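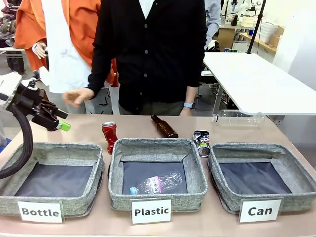

Sorting table, fixed camera view. One plastic bottle in its bin, four items still on the table.

Most of June went on the task planner for the sorting cell. The old version was a script: detect everything once, build a list, work through it. If anyone moved an item after the first detection, the arm closed on air and the run stopped.

The replacement, which I have called Bonby, keeps no list. It re-detects before each pick, scores what it finds and commits to one item only. The bin labels are read at start-up and stored as goals, so swapping the Can and Plastic cards between runs needs no config change. Swapping them during a run is not supported.

Detection was the slow part at 729 ms per pass. Chaiwat Thammasiri suggested cropping to the strip behind the bins, and that brought it down to 535 ms. I had tried a smaller model first — it confused clear plastic with glare, so I dropped it.

Crushed cans remain the weak point. The grasp planner assumes a cylinder, and a dented can gives it a poor axis. Of 43 logged grasp failures, 15 were on cans with a bad axis estimate. Next job is to fit the axis from the depth points directly and fall back to a top grasp when the residual is too high.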